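Nele Weidemann m'avait prévenue au téléphone : « Venez l'estomac vide et pas trop habillée. » J'ai obéi à moitié (la chemise blanche, quelle idée) et me voilà un matin dans son atelier de confiserie, au fond d'une cour, avec une odeur de beurre chaud qui vous attrape dès le porche. Elle fait des caramels. Que des caramels, depuis qu'elle a quitté son poste de comptable chez Oltmanns, et elle en parle comme d'autres parlent de leurs enfants !

« Les chiffres, je ne les ai pas vraiment quittés, me dit-elle en me tendant une blouse. Je regarde un thermomètre toute la journée. » Elle a commencé dans sa cuisine, avec une casserole prêtée par son voisin Reinhold Lenz, et les premières fournées étaient, selon elle, « bonnes à réparer les semelles ». Reinhold les mangeait quand même. Elle lui apporte encore un sachet le samedi de marché, enfin, quand il en reste.

Je lui demande comment on passe de la casserole prêtée à une vraie boutique. Elle rit. « On fait des bêtises. La première, c'était de vouloir douze parfums. Romarin, bière, fève tonka… Gifty m'a dit : fais-en un bon et on verra. » Gifty Kwofie tient l'épicerie Jaria, deux rues plus haut, et c'est elle qui a passé la première commande sérieuse : 142 sachets pour les fêtes, livrés fin novembre. Nele n'avait pas dormi, les étiquettes étaient de travers, et tout est parti. 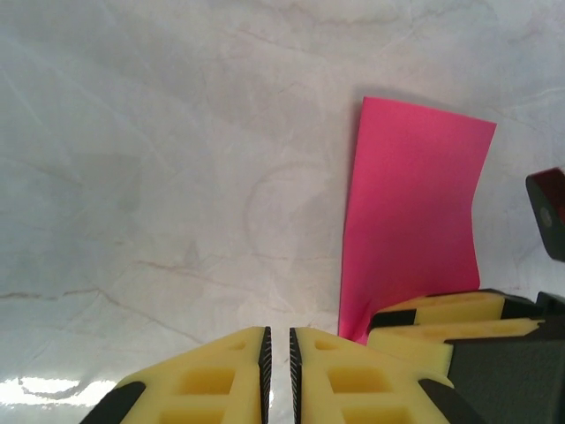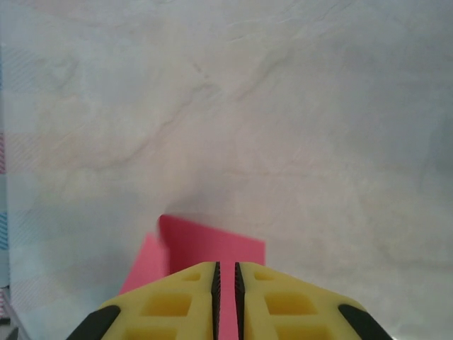

On a parlé longtemps de la cuisson, et je crois que j'ai enfin compris pourquoi les miens ratent toujours. Je remue trop ! « Le sucre, il faut lui fiche la paix jusqu'à la couleur », tranche-t-elle. Ensuite la crème, tiède, en trois fois, puis le beurre salé, et on remonte doucement la température. Elle a aussi un faible pour le marbre, pour ses veines beiges et grises qui ne se répètent jamais, et elle m'a raconté que sa grand-mère y étalait déjà la pâte à berlingots. Aujourd'hui elle coule plutôt en cadre, c'est plus régulier, mais pour le caramel tiré elle revient à la pierre. « Elle boit la chaleur. Il faut aller vite, et j'aime bien aller vite. »

Et le prix, alors ? Je pose la question un peu gênée, elle pas du tout. Un sachet contient 58 grammes, ce qui fait râler certains clients. « Je leur dis de goûter et de revenir râler après. » Le beurre a augmenté, la crème aussi, et le loyer de la cour n'est pas tendre. Elle avait mis 2000 euros de côté pour une deuxième cuve en cuivre ; 800 sont partis dans la réparation du chauffe-eau. La cuve attendra.

Il y a eu une proposition de Prurnton, qui voulait ses caramels dans des coffrets, avec de la vanilline à la place des gousses. Elle a relu le courrier deux fois et l'a rangé dans un tiroir, où il est toujours. « Je n'ai même pas répondu, c'est mal élevé, non ? » Un peu, oui. Mais elle m'a remis un caramel dans la main à ce moment-là et j'ai perdu le fil de mes notes.

Avant de partir, j'ai voulu savoir ce qu'elle mange, elle, quand elle a envie de sucre. « Des cornichons », m'a-t-elle répondu très sérieusement. La boutique ouvre à dix heures, on sonne si la porte est fermée. Ma chemise, elle, est au lavage.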